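Reading the Fantasy Series, Week 4: How a Final Book Pays Its Debts

Welcome back! This week we finish Sulemana, and I can't wait to hear what you made of the last 98 pages. Please have the whole book read by Sunday, because spoilers start at minute one.

Some terms before we meet:

Debt - anything an early book promises the reader. A locked gate, a missing sister, a prophecy with one line torn off.
Payment - the scene where the promise is kept. It can be tiny! My favorite in the Tislow books takes half a paragraph.
Late loan - a new rule or power that shows up close to the end. Readers forgive one of these, sometimes two.

Look again at chapter 12, where the river court votes. The vote was set up in book one, and the author lets us forget it for two whole volumes. Then the bell rings on page 235 and it all comes rushing back. I have read it many times and I still get goosebumps. Mark the exact sentence where you remembered the bell, and bring it with you.

Gekero handles the same problem in a very different way. Its omnibus runs to 1216 pages, and the big secret is out before the midpoint, so the ending has to run on character alone. Does it work for you? I go back and forth, and I'd love a good argument over it.

For next week, read the first two chapters of Plultwood and list every debt you find - even the silly ones. Keep the list somewhere safe, as we'll need it when we reach the finale.

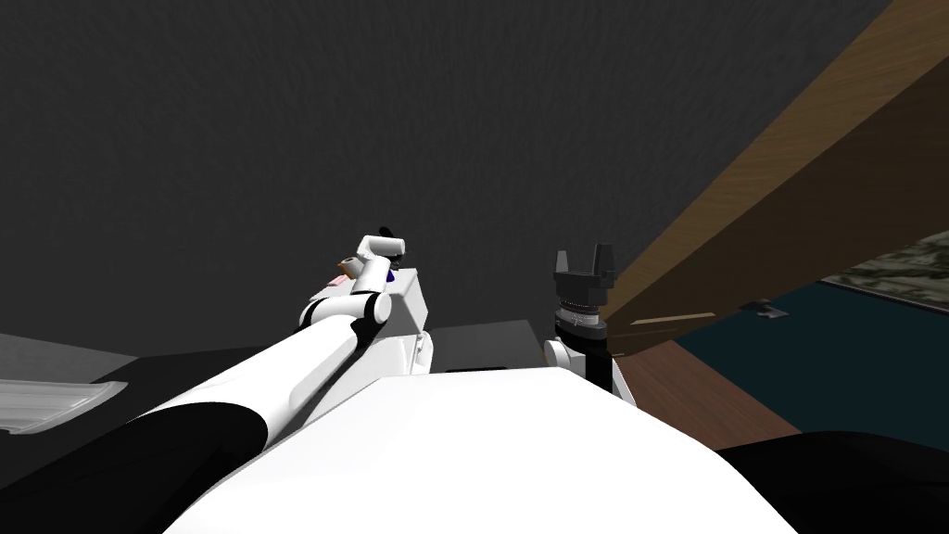

One page is plenty, and handwriting is fine. Add a star next to the debt you most want paid, then write a line or two on how you'd pay it yourself.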